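Last updated: February

Second coat of oil went on the countertop offcut at 7 a.m. Temperature in the workshop 70, same as yesterday, so the drying times should be comparable. The first coat took most of a day to stop feeling tacky. The label on the Pastero tin says overnight, which was true only for the thin end of the board where I had wiped it back properly.

Notes on the first coat, before I forget them. Applied with a cotton rag, along the grain, left for 20 minutes, wiped off. The end grain drank it and went dark at once. The face took it unevenly, with dull spots near the old glue line. I suspect residue. Scraped the line back with a card scraper and the dullness came up as dust, pale yellow. Wiped down, waited, started over on that strip.

Sanding record: 80, 120, 180, stopped. I used to go to 320 on everything and the oil sat on top like varnish and marked with the first mug. The Huvcombe board was done that way and it is still the worst surface in the house. The Montoya board stopped at 180 and has had two winters of daily use. Water still beads on it, except at the corner by the kettle.

Raised the grain between 120 and 180 with a damp sponge. It came up furry on the sapwood side and hardly at all on the heartwood. Knocked it down by hand with the block, no machine. The orbital sander leaves small curls that are invisible until the oil goes on, and then there is nothing to do but go back two grits. Its pad wants replacing anyway. It is rated for 2,000 rpm less than I have been running it at, which may explain the curls.

Rags: soaked, laid flat on the concrete outside, not folded. Will go in the bin once stiff.

Ordered a second tin from Trercombe at lunch. The price has gone up by 2 dollars since the fall. One tin covers the whole counter for three coats if the wiping off is done early enough, and four if the underside gets a single thin coat. The underside has to have something on it or the board will cup toward the sink, as the first one did.

Checked the offcut again at 4 p.m. Still a slight drag under the thumb. Scuffs near the edge are showing through the second coat as darker lines. I will leave them. Sanding them out would take the face below the level of the trim.

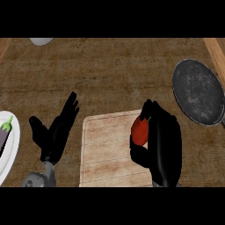

How long should the third coat wait?

Until the second no longer drags under a dry thumb, and then one more night.

Plan for tomorrow: move the heater away from the left end, turn the offcut over, oil the underside, write the coat number on masking tape and stick it to the end. Buy rags.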